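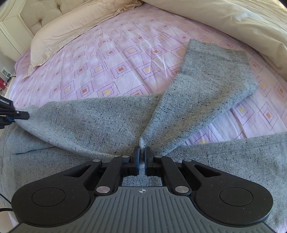 Does the Baltcombe winter box set include the feature-length wedding episode?

The wedding episode is on the last disc, in its full 90-minute version. When it was repeated on daytime television it was split into three and lost several scenes, including the talk between Marta Zürcher and her father in the hotel kitchen. Those scenes are back in.

Baltcombe: The Astari Years (DVD box set)

Label: Pletine
Discs: 10
Episodes: 44, plus the wedding special
Language: English
Subtitles: English for the hard of hearing
Region: 2
Extras: printed episode guide, commentary on selected episodes, original title sequences

The set covers the run of Baltcombe that starts with the sale of the Astari Hotel and finishes with the wedding. Viewers who followed the serial at the time will know this as the stretch when the Zürcher family moved to the front of the story and the harbour characters were gradually written out. It is the first time these episodes have been sold in any form. The earlier set, Baltcombe: The Harbour Years, ended with the fire at the boatyard, and this one picks up the morning after.

You don't need to have seen the earlier set. The first episode goes over the fire and its causes at some length, and the printed guide has a family tree inside the front cover. The tree does give away two marriages and a death, so new viewers may want to leave it until later.

The main storyline is the quarrel over who owns the hotel. Old Mr Zürcher has promised it to both of his daughters at different times, and has put one of the promises in writing. Marta knows about the letter and Elise does not. Most of the middle discs are taken up with who finds out and when, along with the arrival of a hotel manager whose references turn out to be forged. The adoption plot, which upset a lot of viewers when it was shown, begins on disc six.

Picture and sound

The episodes were made on videotape and look like it. Pletine has worked from the broadcast masters where they survive. Four episodes come from off-air recordings and are softer than the rest, with some tape noise along the bottom of the screen. They are marked in the guide. Sound is mono throughout. One pop song heard in the hotel bar could not be cleared and has been replaced with library music, which affects a single scene on disc three.

Commentary and guide

Tiina Laaksonen, who was script editor for the whole of the Astari run, has recorded commentaries for five episodes. She talks mostly about how the stories were planned and which ones were changed late on. Her account of the forged references plot is worth having, as the manager was first meant to be Mr Zürcher's son. None of the cast take part.

The guide gives a short summary of every episode with writer and director credits. A few guest actors are missing from the credits because the paperwork has been lost.

Packaging and delivery

Discs are held in plastic trays inside a card slipcase. The first 400 copies come with a set of postcards of the hotel exterior. When those have gone the set will carry on at the same price without them. Orders are sent second class unless you choose otherwise at the checkout. We can't combine this title with pre-orders.

Faulty discs are replaced one at a time, so please tell us the disc number when you write and keep the rest of the set.

Page updated 14 Dec 2022

Shares: 31 | Comments: 4

Comments

gwen_p
Mine came in November and disc three sticks at the end of the second episode. Wrote in and got a new one within the week. Pleased to have these at last, but the replaced song is very obvious if you remember the original.

Harbourite
Is there any chance of the episodes between the wedding and Elise leaving? That was only a short run and it seems odd to stop here.

M. Tolley
The off-air ones are watchable. I had worse on my own tapes. Commentary is a bit quiet compared with the programme sound.

gwen_p
@Harbourite the guide says "further volumes may follow" on the back page and that's all.

Related items

Baltcombe: The Harbour Years (DVD box set)
Baltcombe: The Christmas Episodes (DVD)
The Zürcher Letters (paperback novel)
Astari Hotel tea towel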